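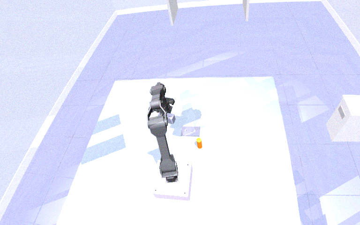 When a Robot Arm Comes to Work

Some jobs are made of one small movement done over and over. Pick up a part. Turn it. Put it down. Pick up the next part. At a factory called Skonari, people did this all day at long tables. They took small pieces out of trays and set them on plates so that a machine could press them together. A good worker could set out 2,000 pieces in one shift.

Today robot arms do a lot of that picking and placing. This page tells you how a robot arm learns a job like that, and what happened to the people who used to do it.

What is a robot arm?

A robot arm is a machine that can bend and turn in several places. The places where it bends are called joints. Your own arm has joints too, at the shoulder, the elbow and the wrist. People who work with robot arms often use the same words for the parts of the machine. Between the joints are stiff pieces called links. The bottom of the arm is called the base, and it is fastened down so that the arm does not tip over when it reaches.

At the other end is a tool. If the job is picking things up, the tool is usually a gripper. Many grippers have two fingers that open and close. Two fingers are enough for a block or a short tube, but they are not much good for a sock or a wet noodle.

Practicing inside a computer

Before an arm works with real parts, it can practice inside a computer program. This is called a simulation. It is a little like a video game. The program has an arm, a table and some simple shapes such as cubes and cylinders. The program also knows about weight and about how things slide and fall.

In a simulation the arm can drop a cube and nothing gets broken. It can bump the table and nobody has to fix it. The program can also run faster than real time, so the arm gets a lot of practice in one night. The people in charge can change the light, the color of the shapes or the place where each one stands. Then they check whether the arm can still do the job.

A simulation does not get everything right. Real parts can be sticky or bent. Real trays get pushed out of place. So after the practice in the computer, there is more testing with the real arm.

What changed for the workers

Ecaterina Nistor worked at the picking tables for a long time before the arms came. She says the worst part was her wrist. "It hurt when I got home, and it hurt when I woke up," she says. "I used to open jars with my other hand."

The first two arms were put in one November. At that time, 70 people worked in her part of the factory. Many of them were worried. They wanted to know if they would still have a job, and they wanted to know soon. The company held meetings, but Ecaterina says the first ones did not help much. The managers talked about the machines and hardly talked about the people.

Later there was a plan. Some workers learned to look after the arms. Some moved to the packing room or to the room where finished parts are checked. Some took jobs at Bailly, a company in the next town. A few were close to the age when people stop working, and they left early. Not everyone was happy with the choice they got. One of Ecaterina's friends moved to packing and still says she liked the old table better, because she could talk with the people across from her.

Ecaterina took a course that lasted around two months. Now she looks after the arms.

A day with the arms

In the morning Ecaterina reads the notes from the night shift. She looks at each gripper to see if the fingers are worn. She checks that the base of each arm is tight. Then she starts the line.

When an arm stops, she has to find out why. A part may be lying on its side. A tray may be in the wrong place. Sometimes the light from a window makes it hard for the camera to tell where a part ends and the table begins. She fixes the problem and starts the arm again. If the same thing happens many times, she writes it down and sends it to the people who made the program. They can set up the same problem in the simulation and let the arm practice it.

She walks more than she used to and lifts less. Her wrist is better. She also says the work can be stressful, since a stopped arm holds up everyone after it on the line.

Who decides?

A robot arm does not choose to come to a factory. People decide to buy it, and people decide which jobs it gets. They also decide if the workers will be taught something new. Two factories can buy the same arm and end up with very different workdays.

Words to know

Automation: using machines to do work that people did before.
Gripper: the tool at the end of a robot arm that holds things.
Joint: a place where the arm bends or turns.
Shift: the hours that one group of people works.
Simulation: a computer program that acts like a real place or thing.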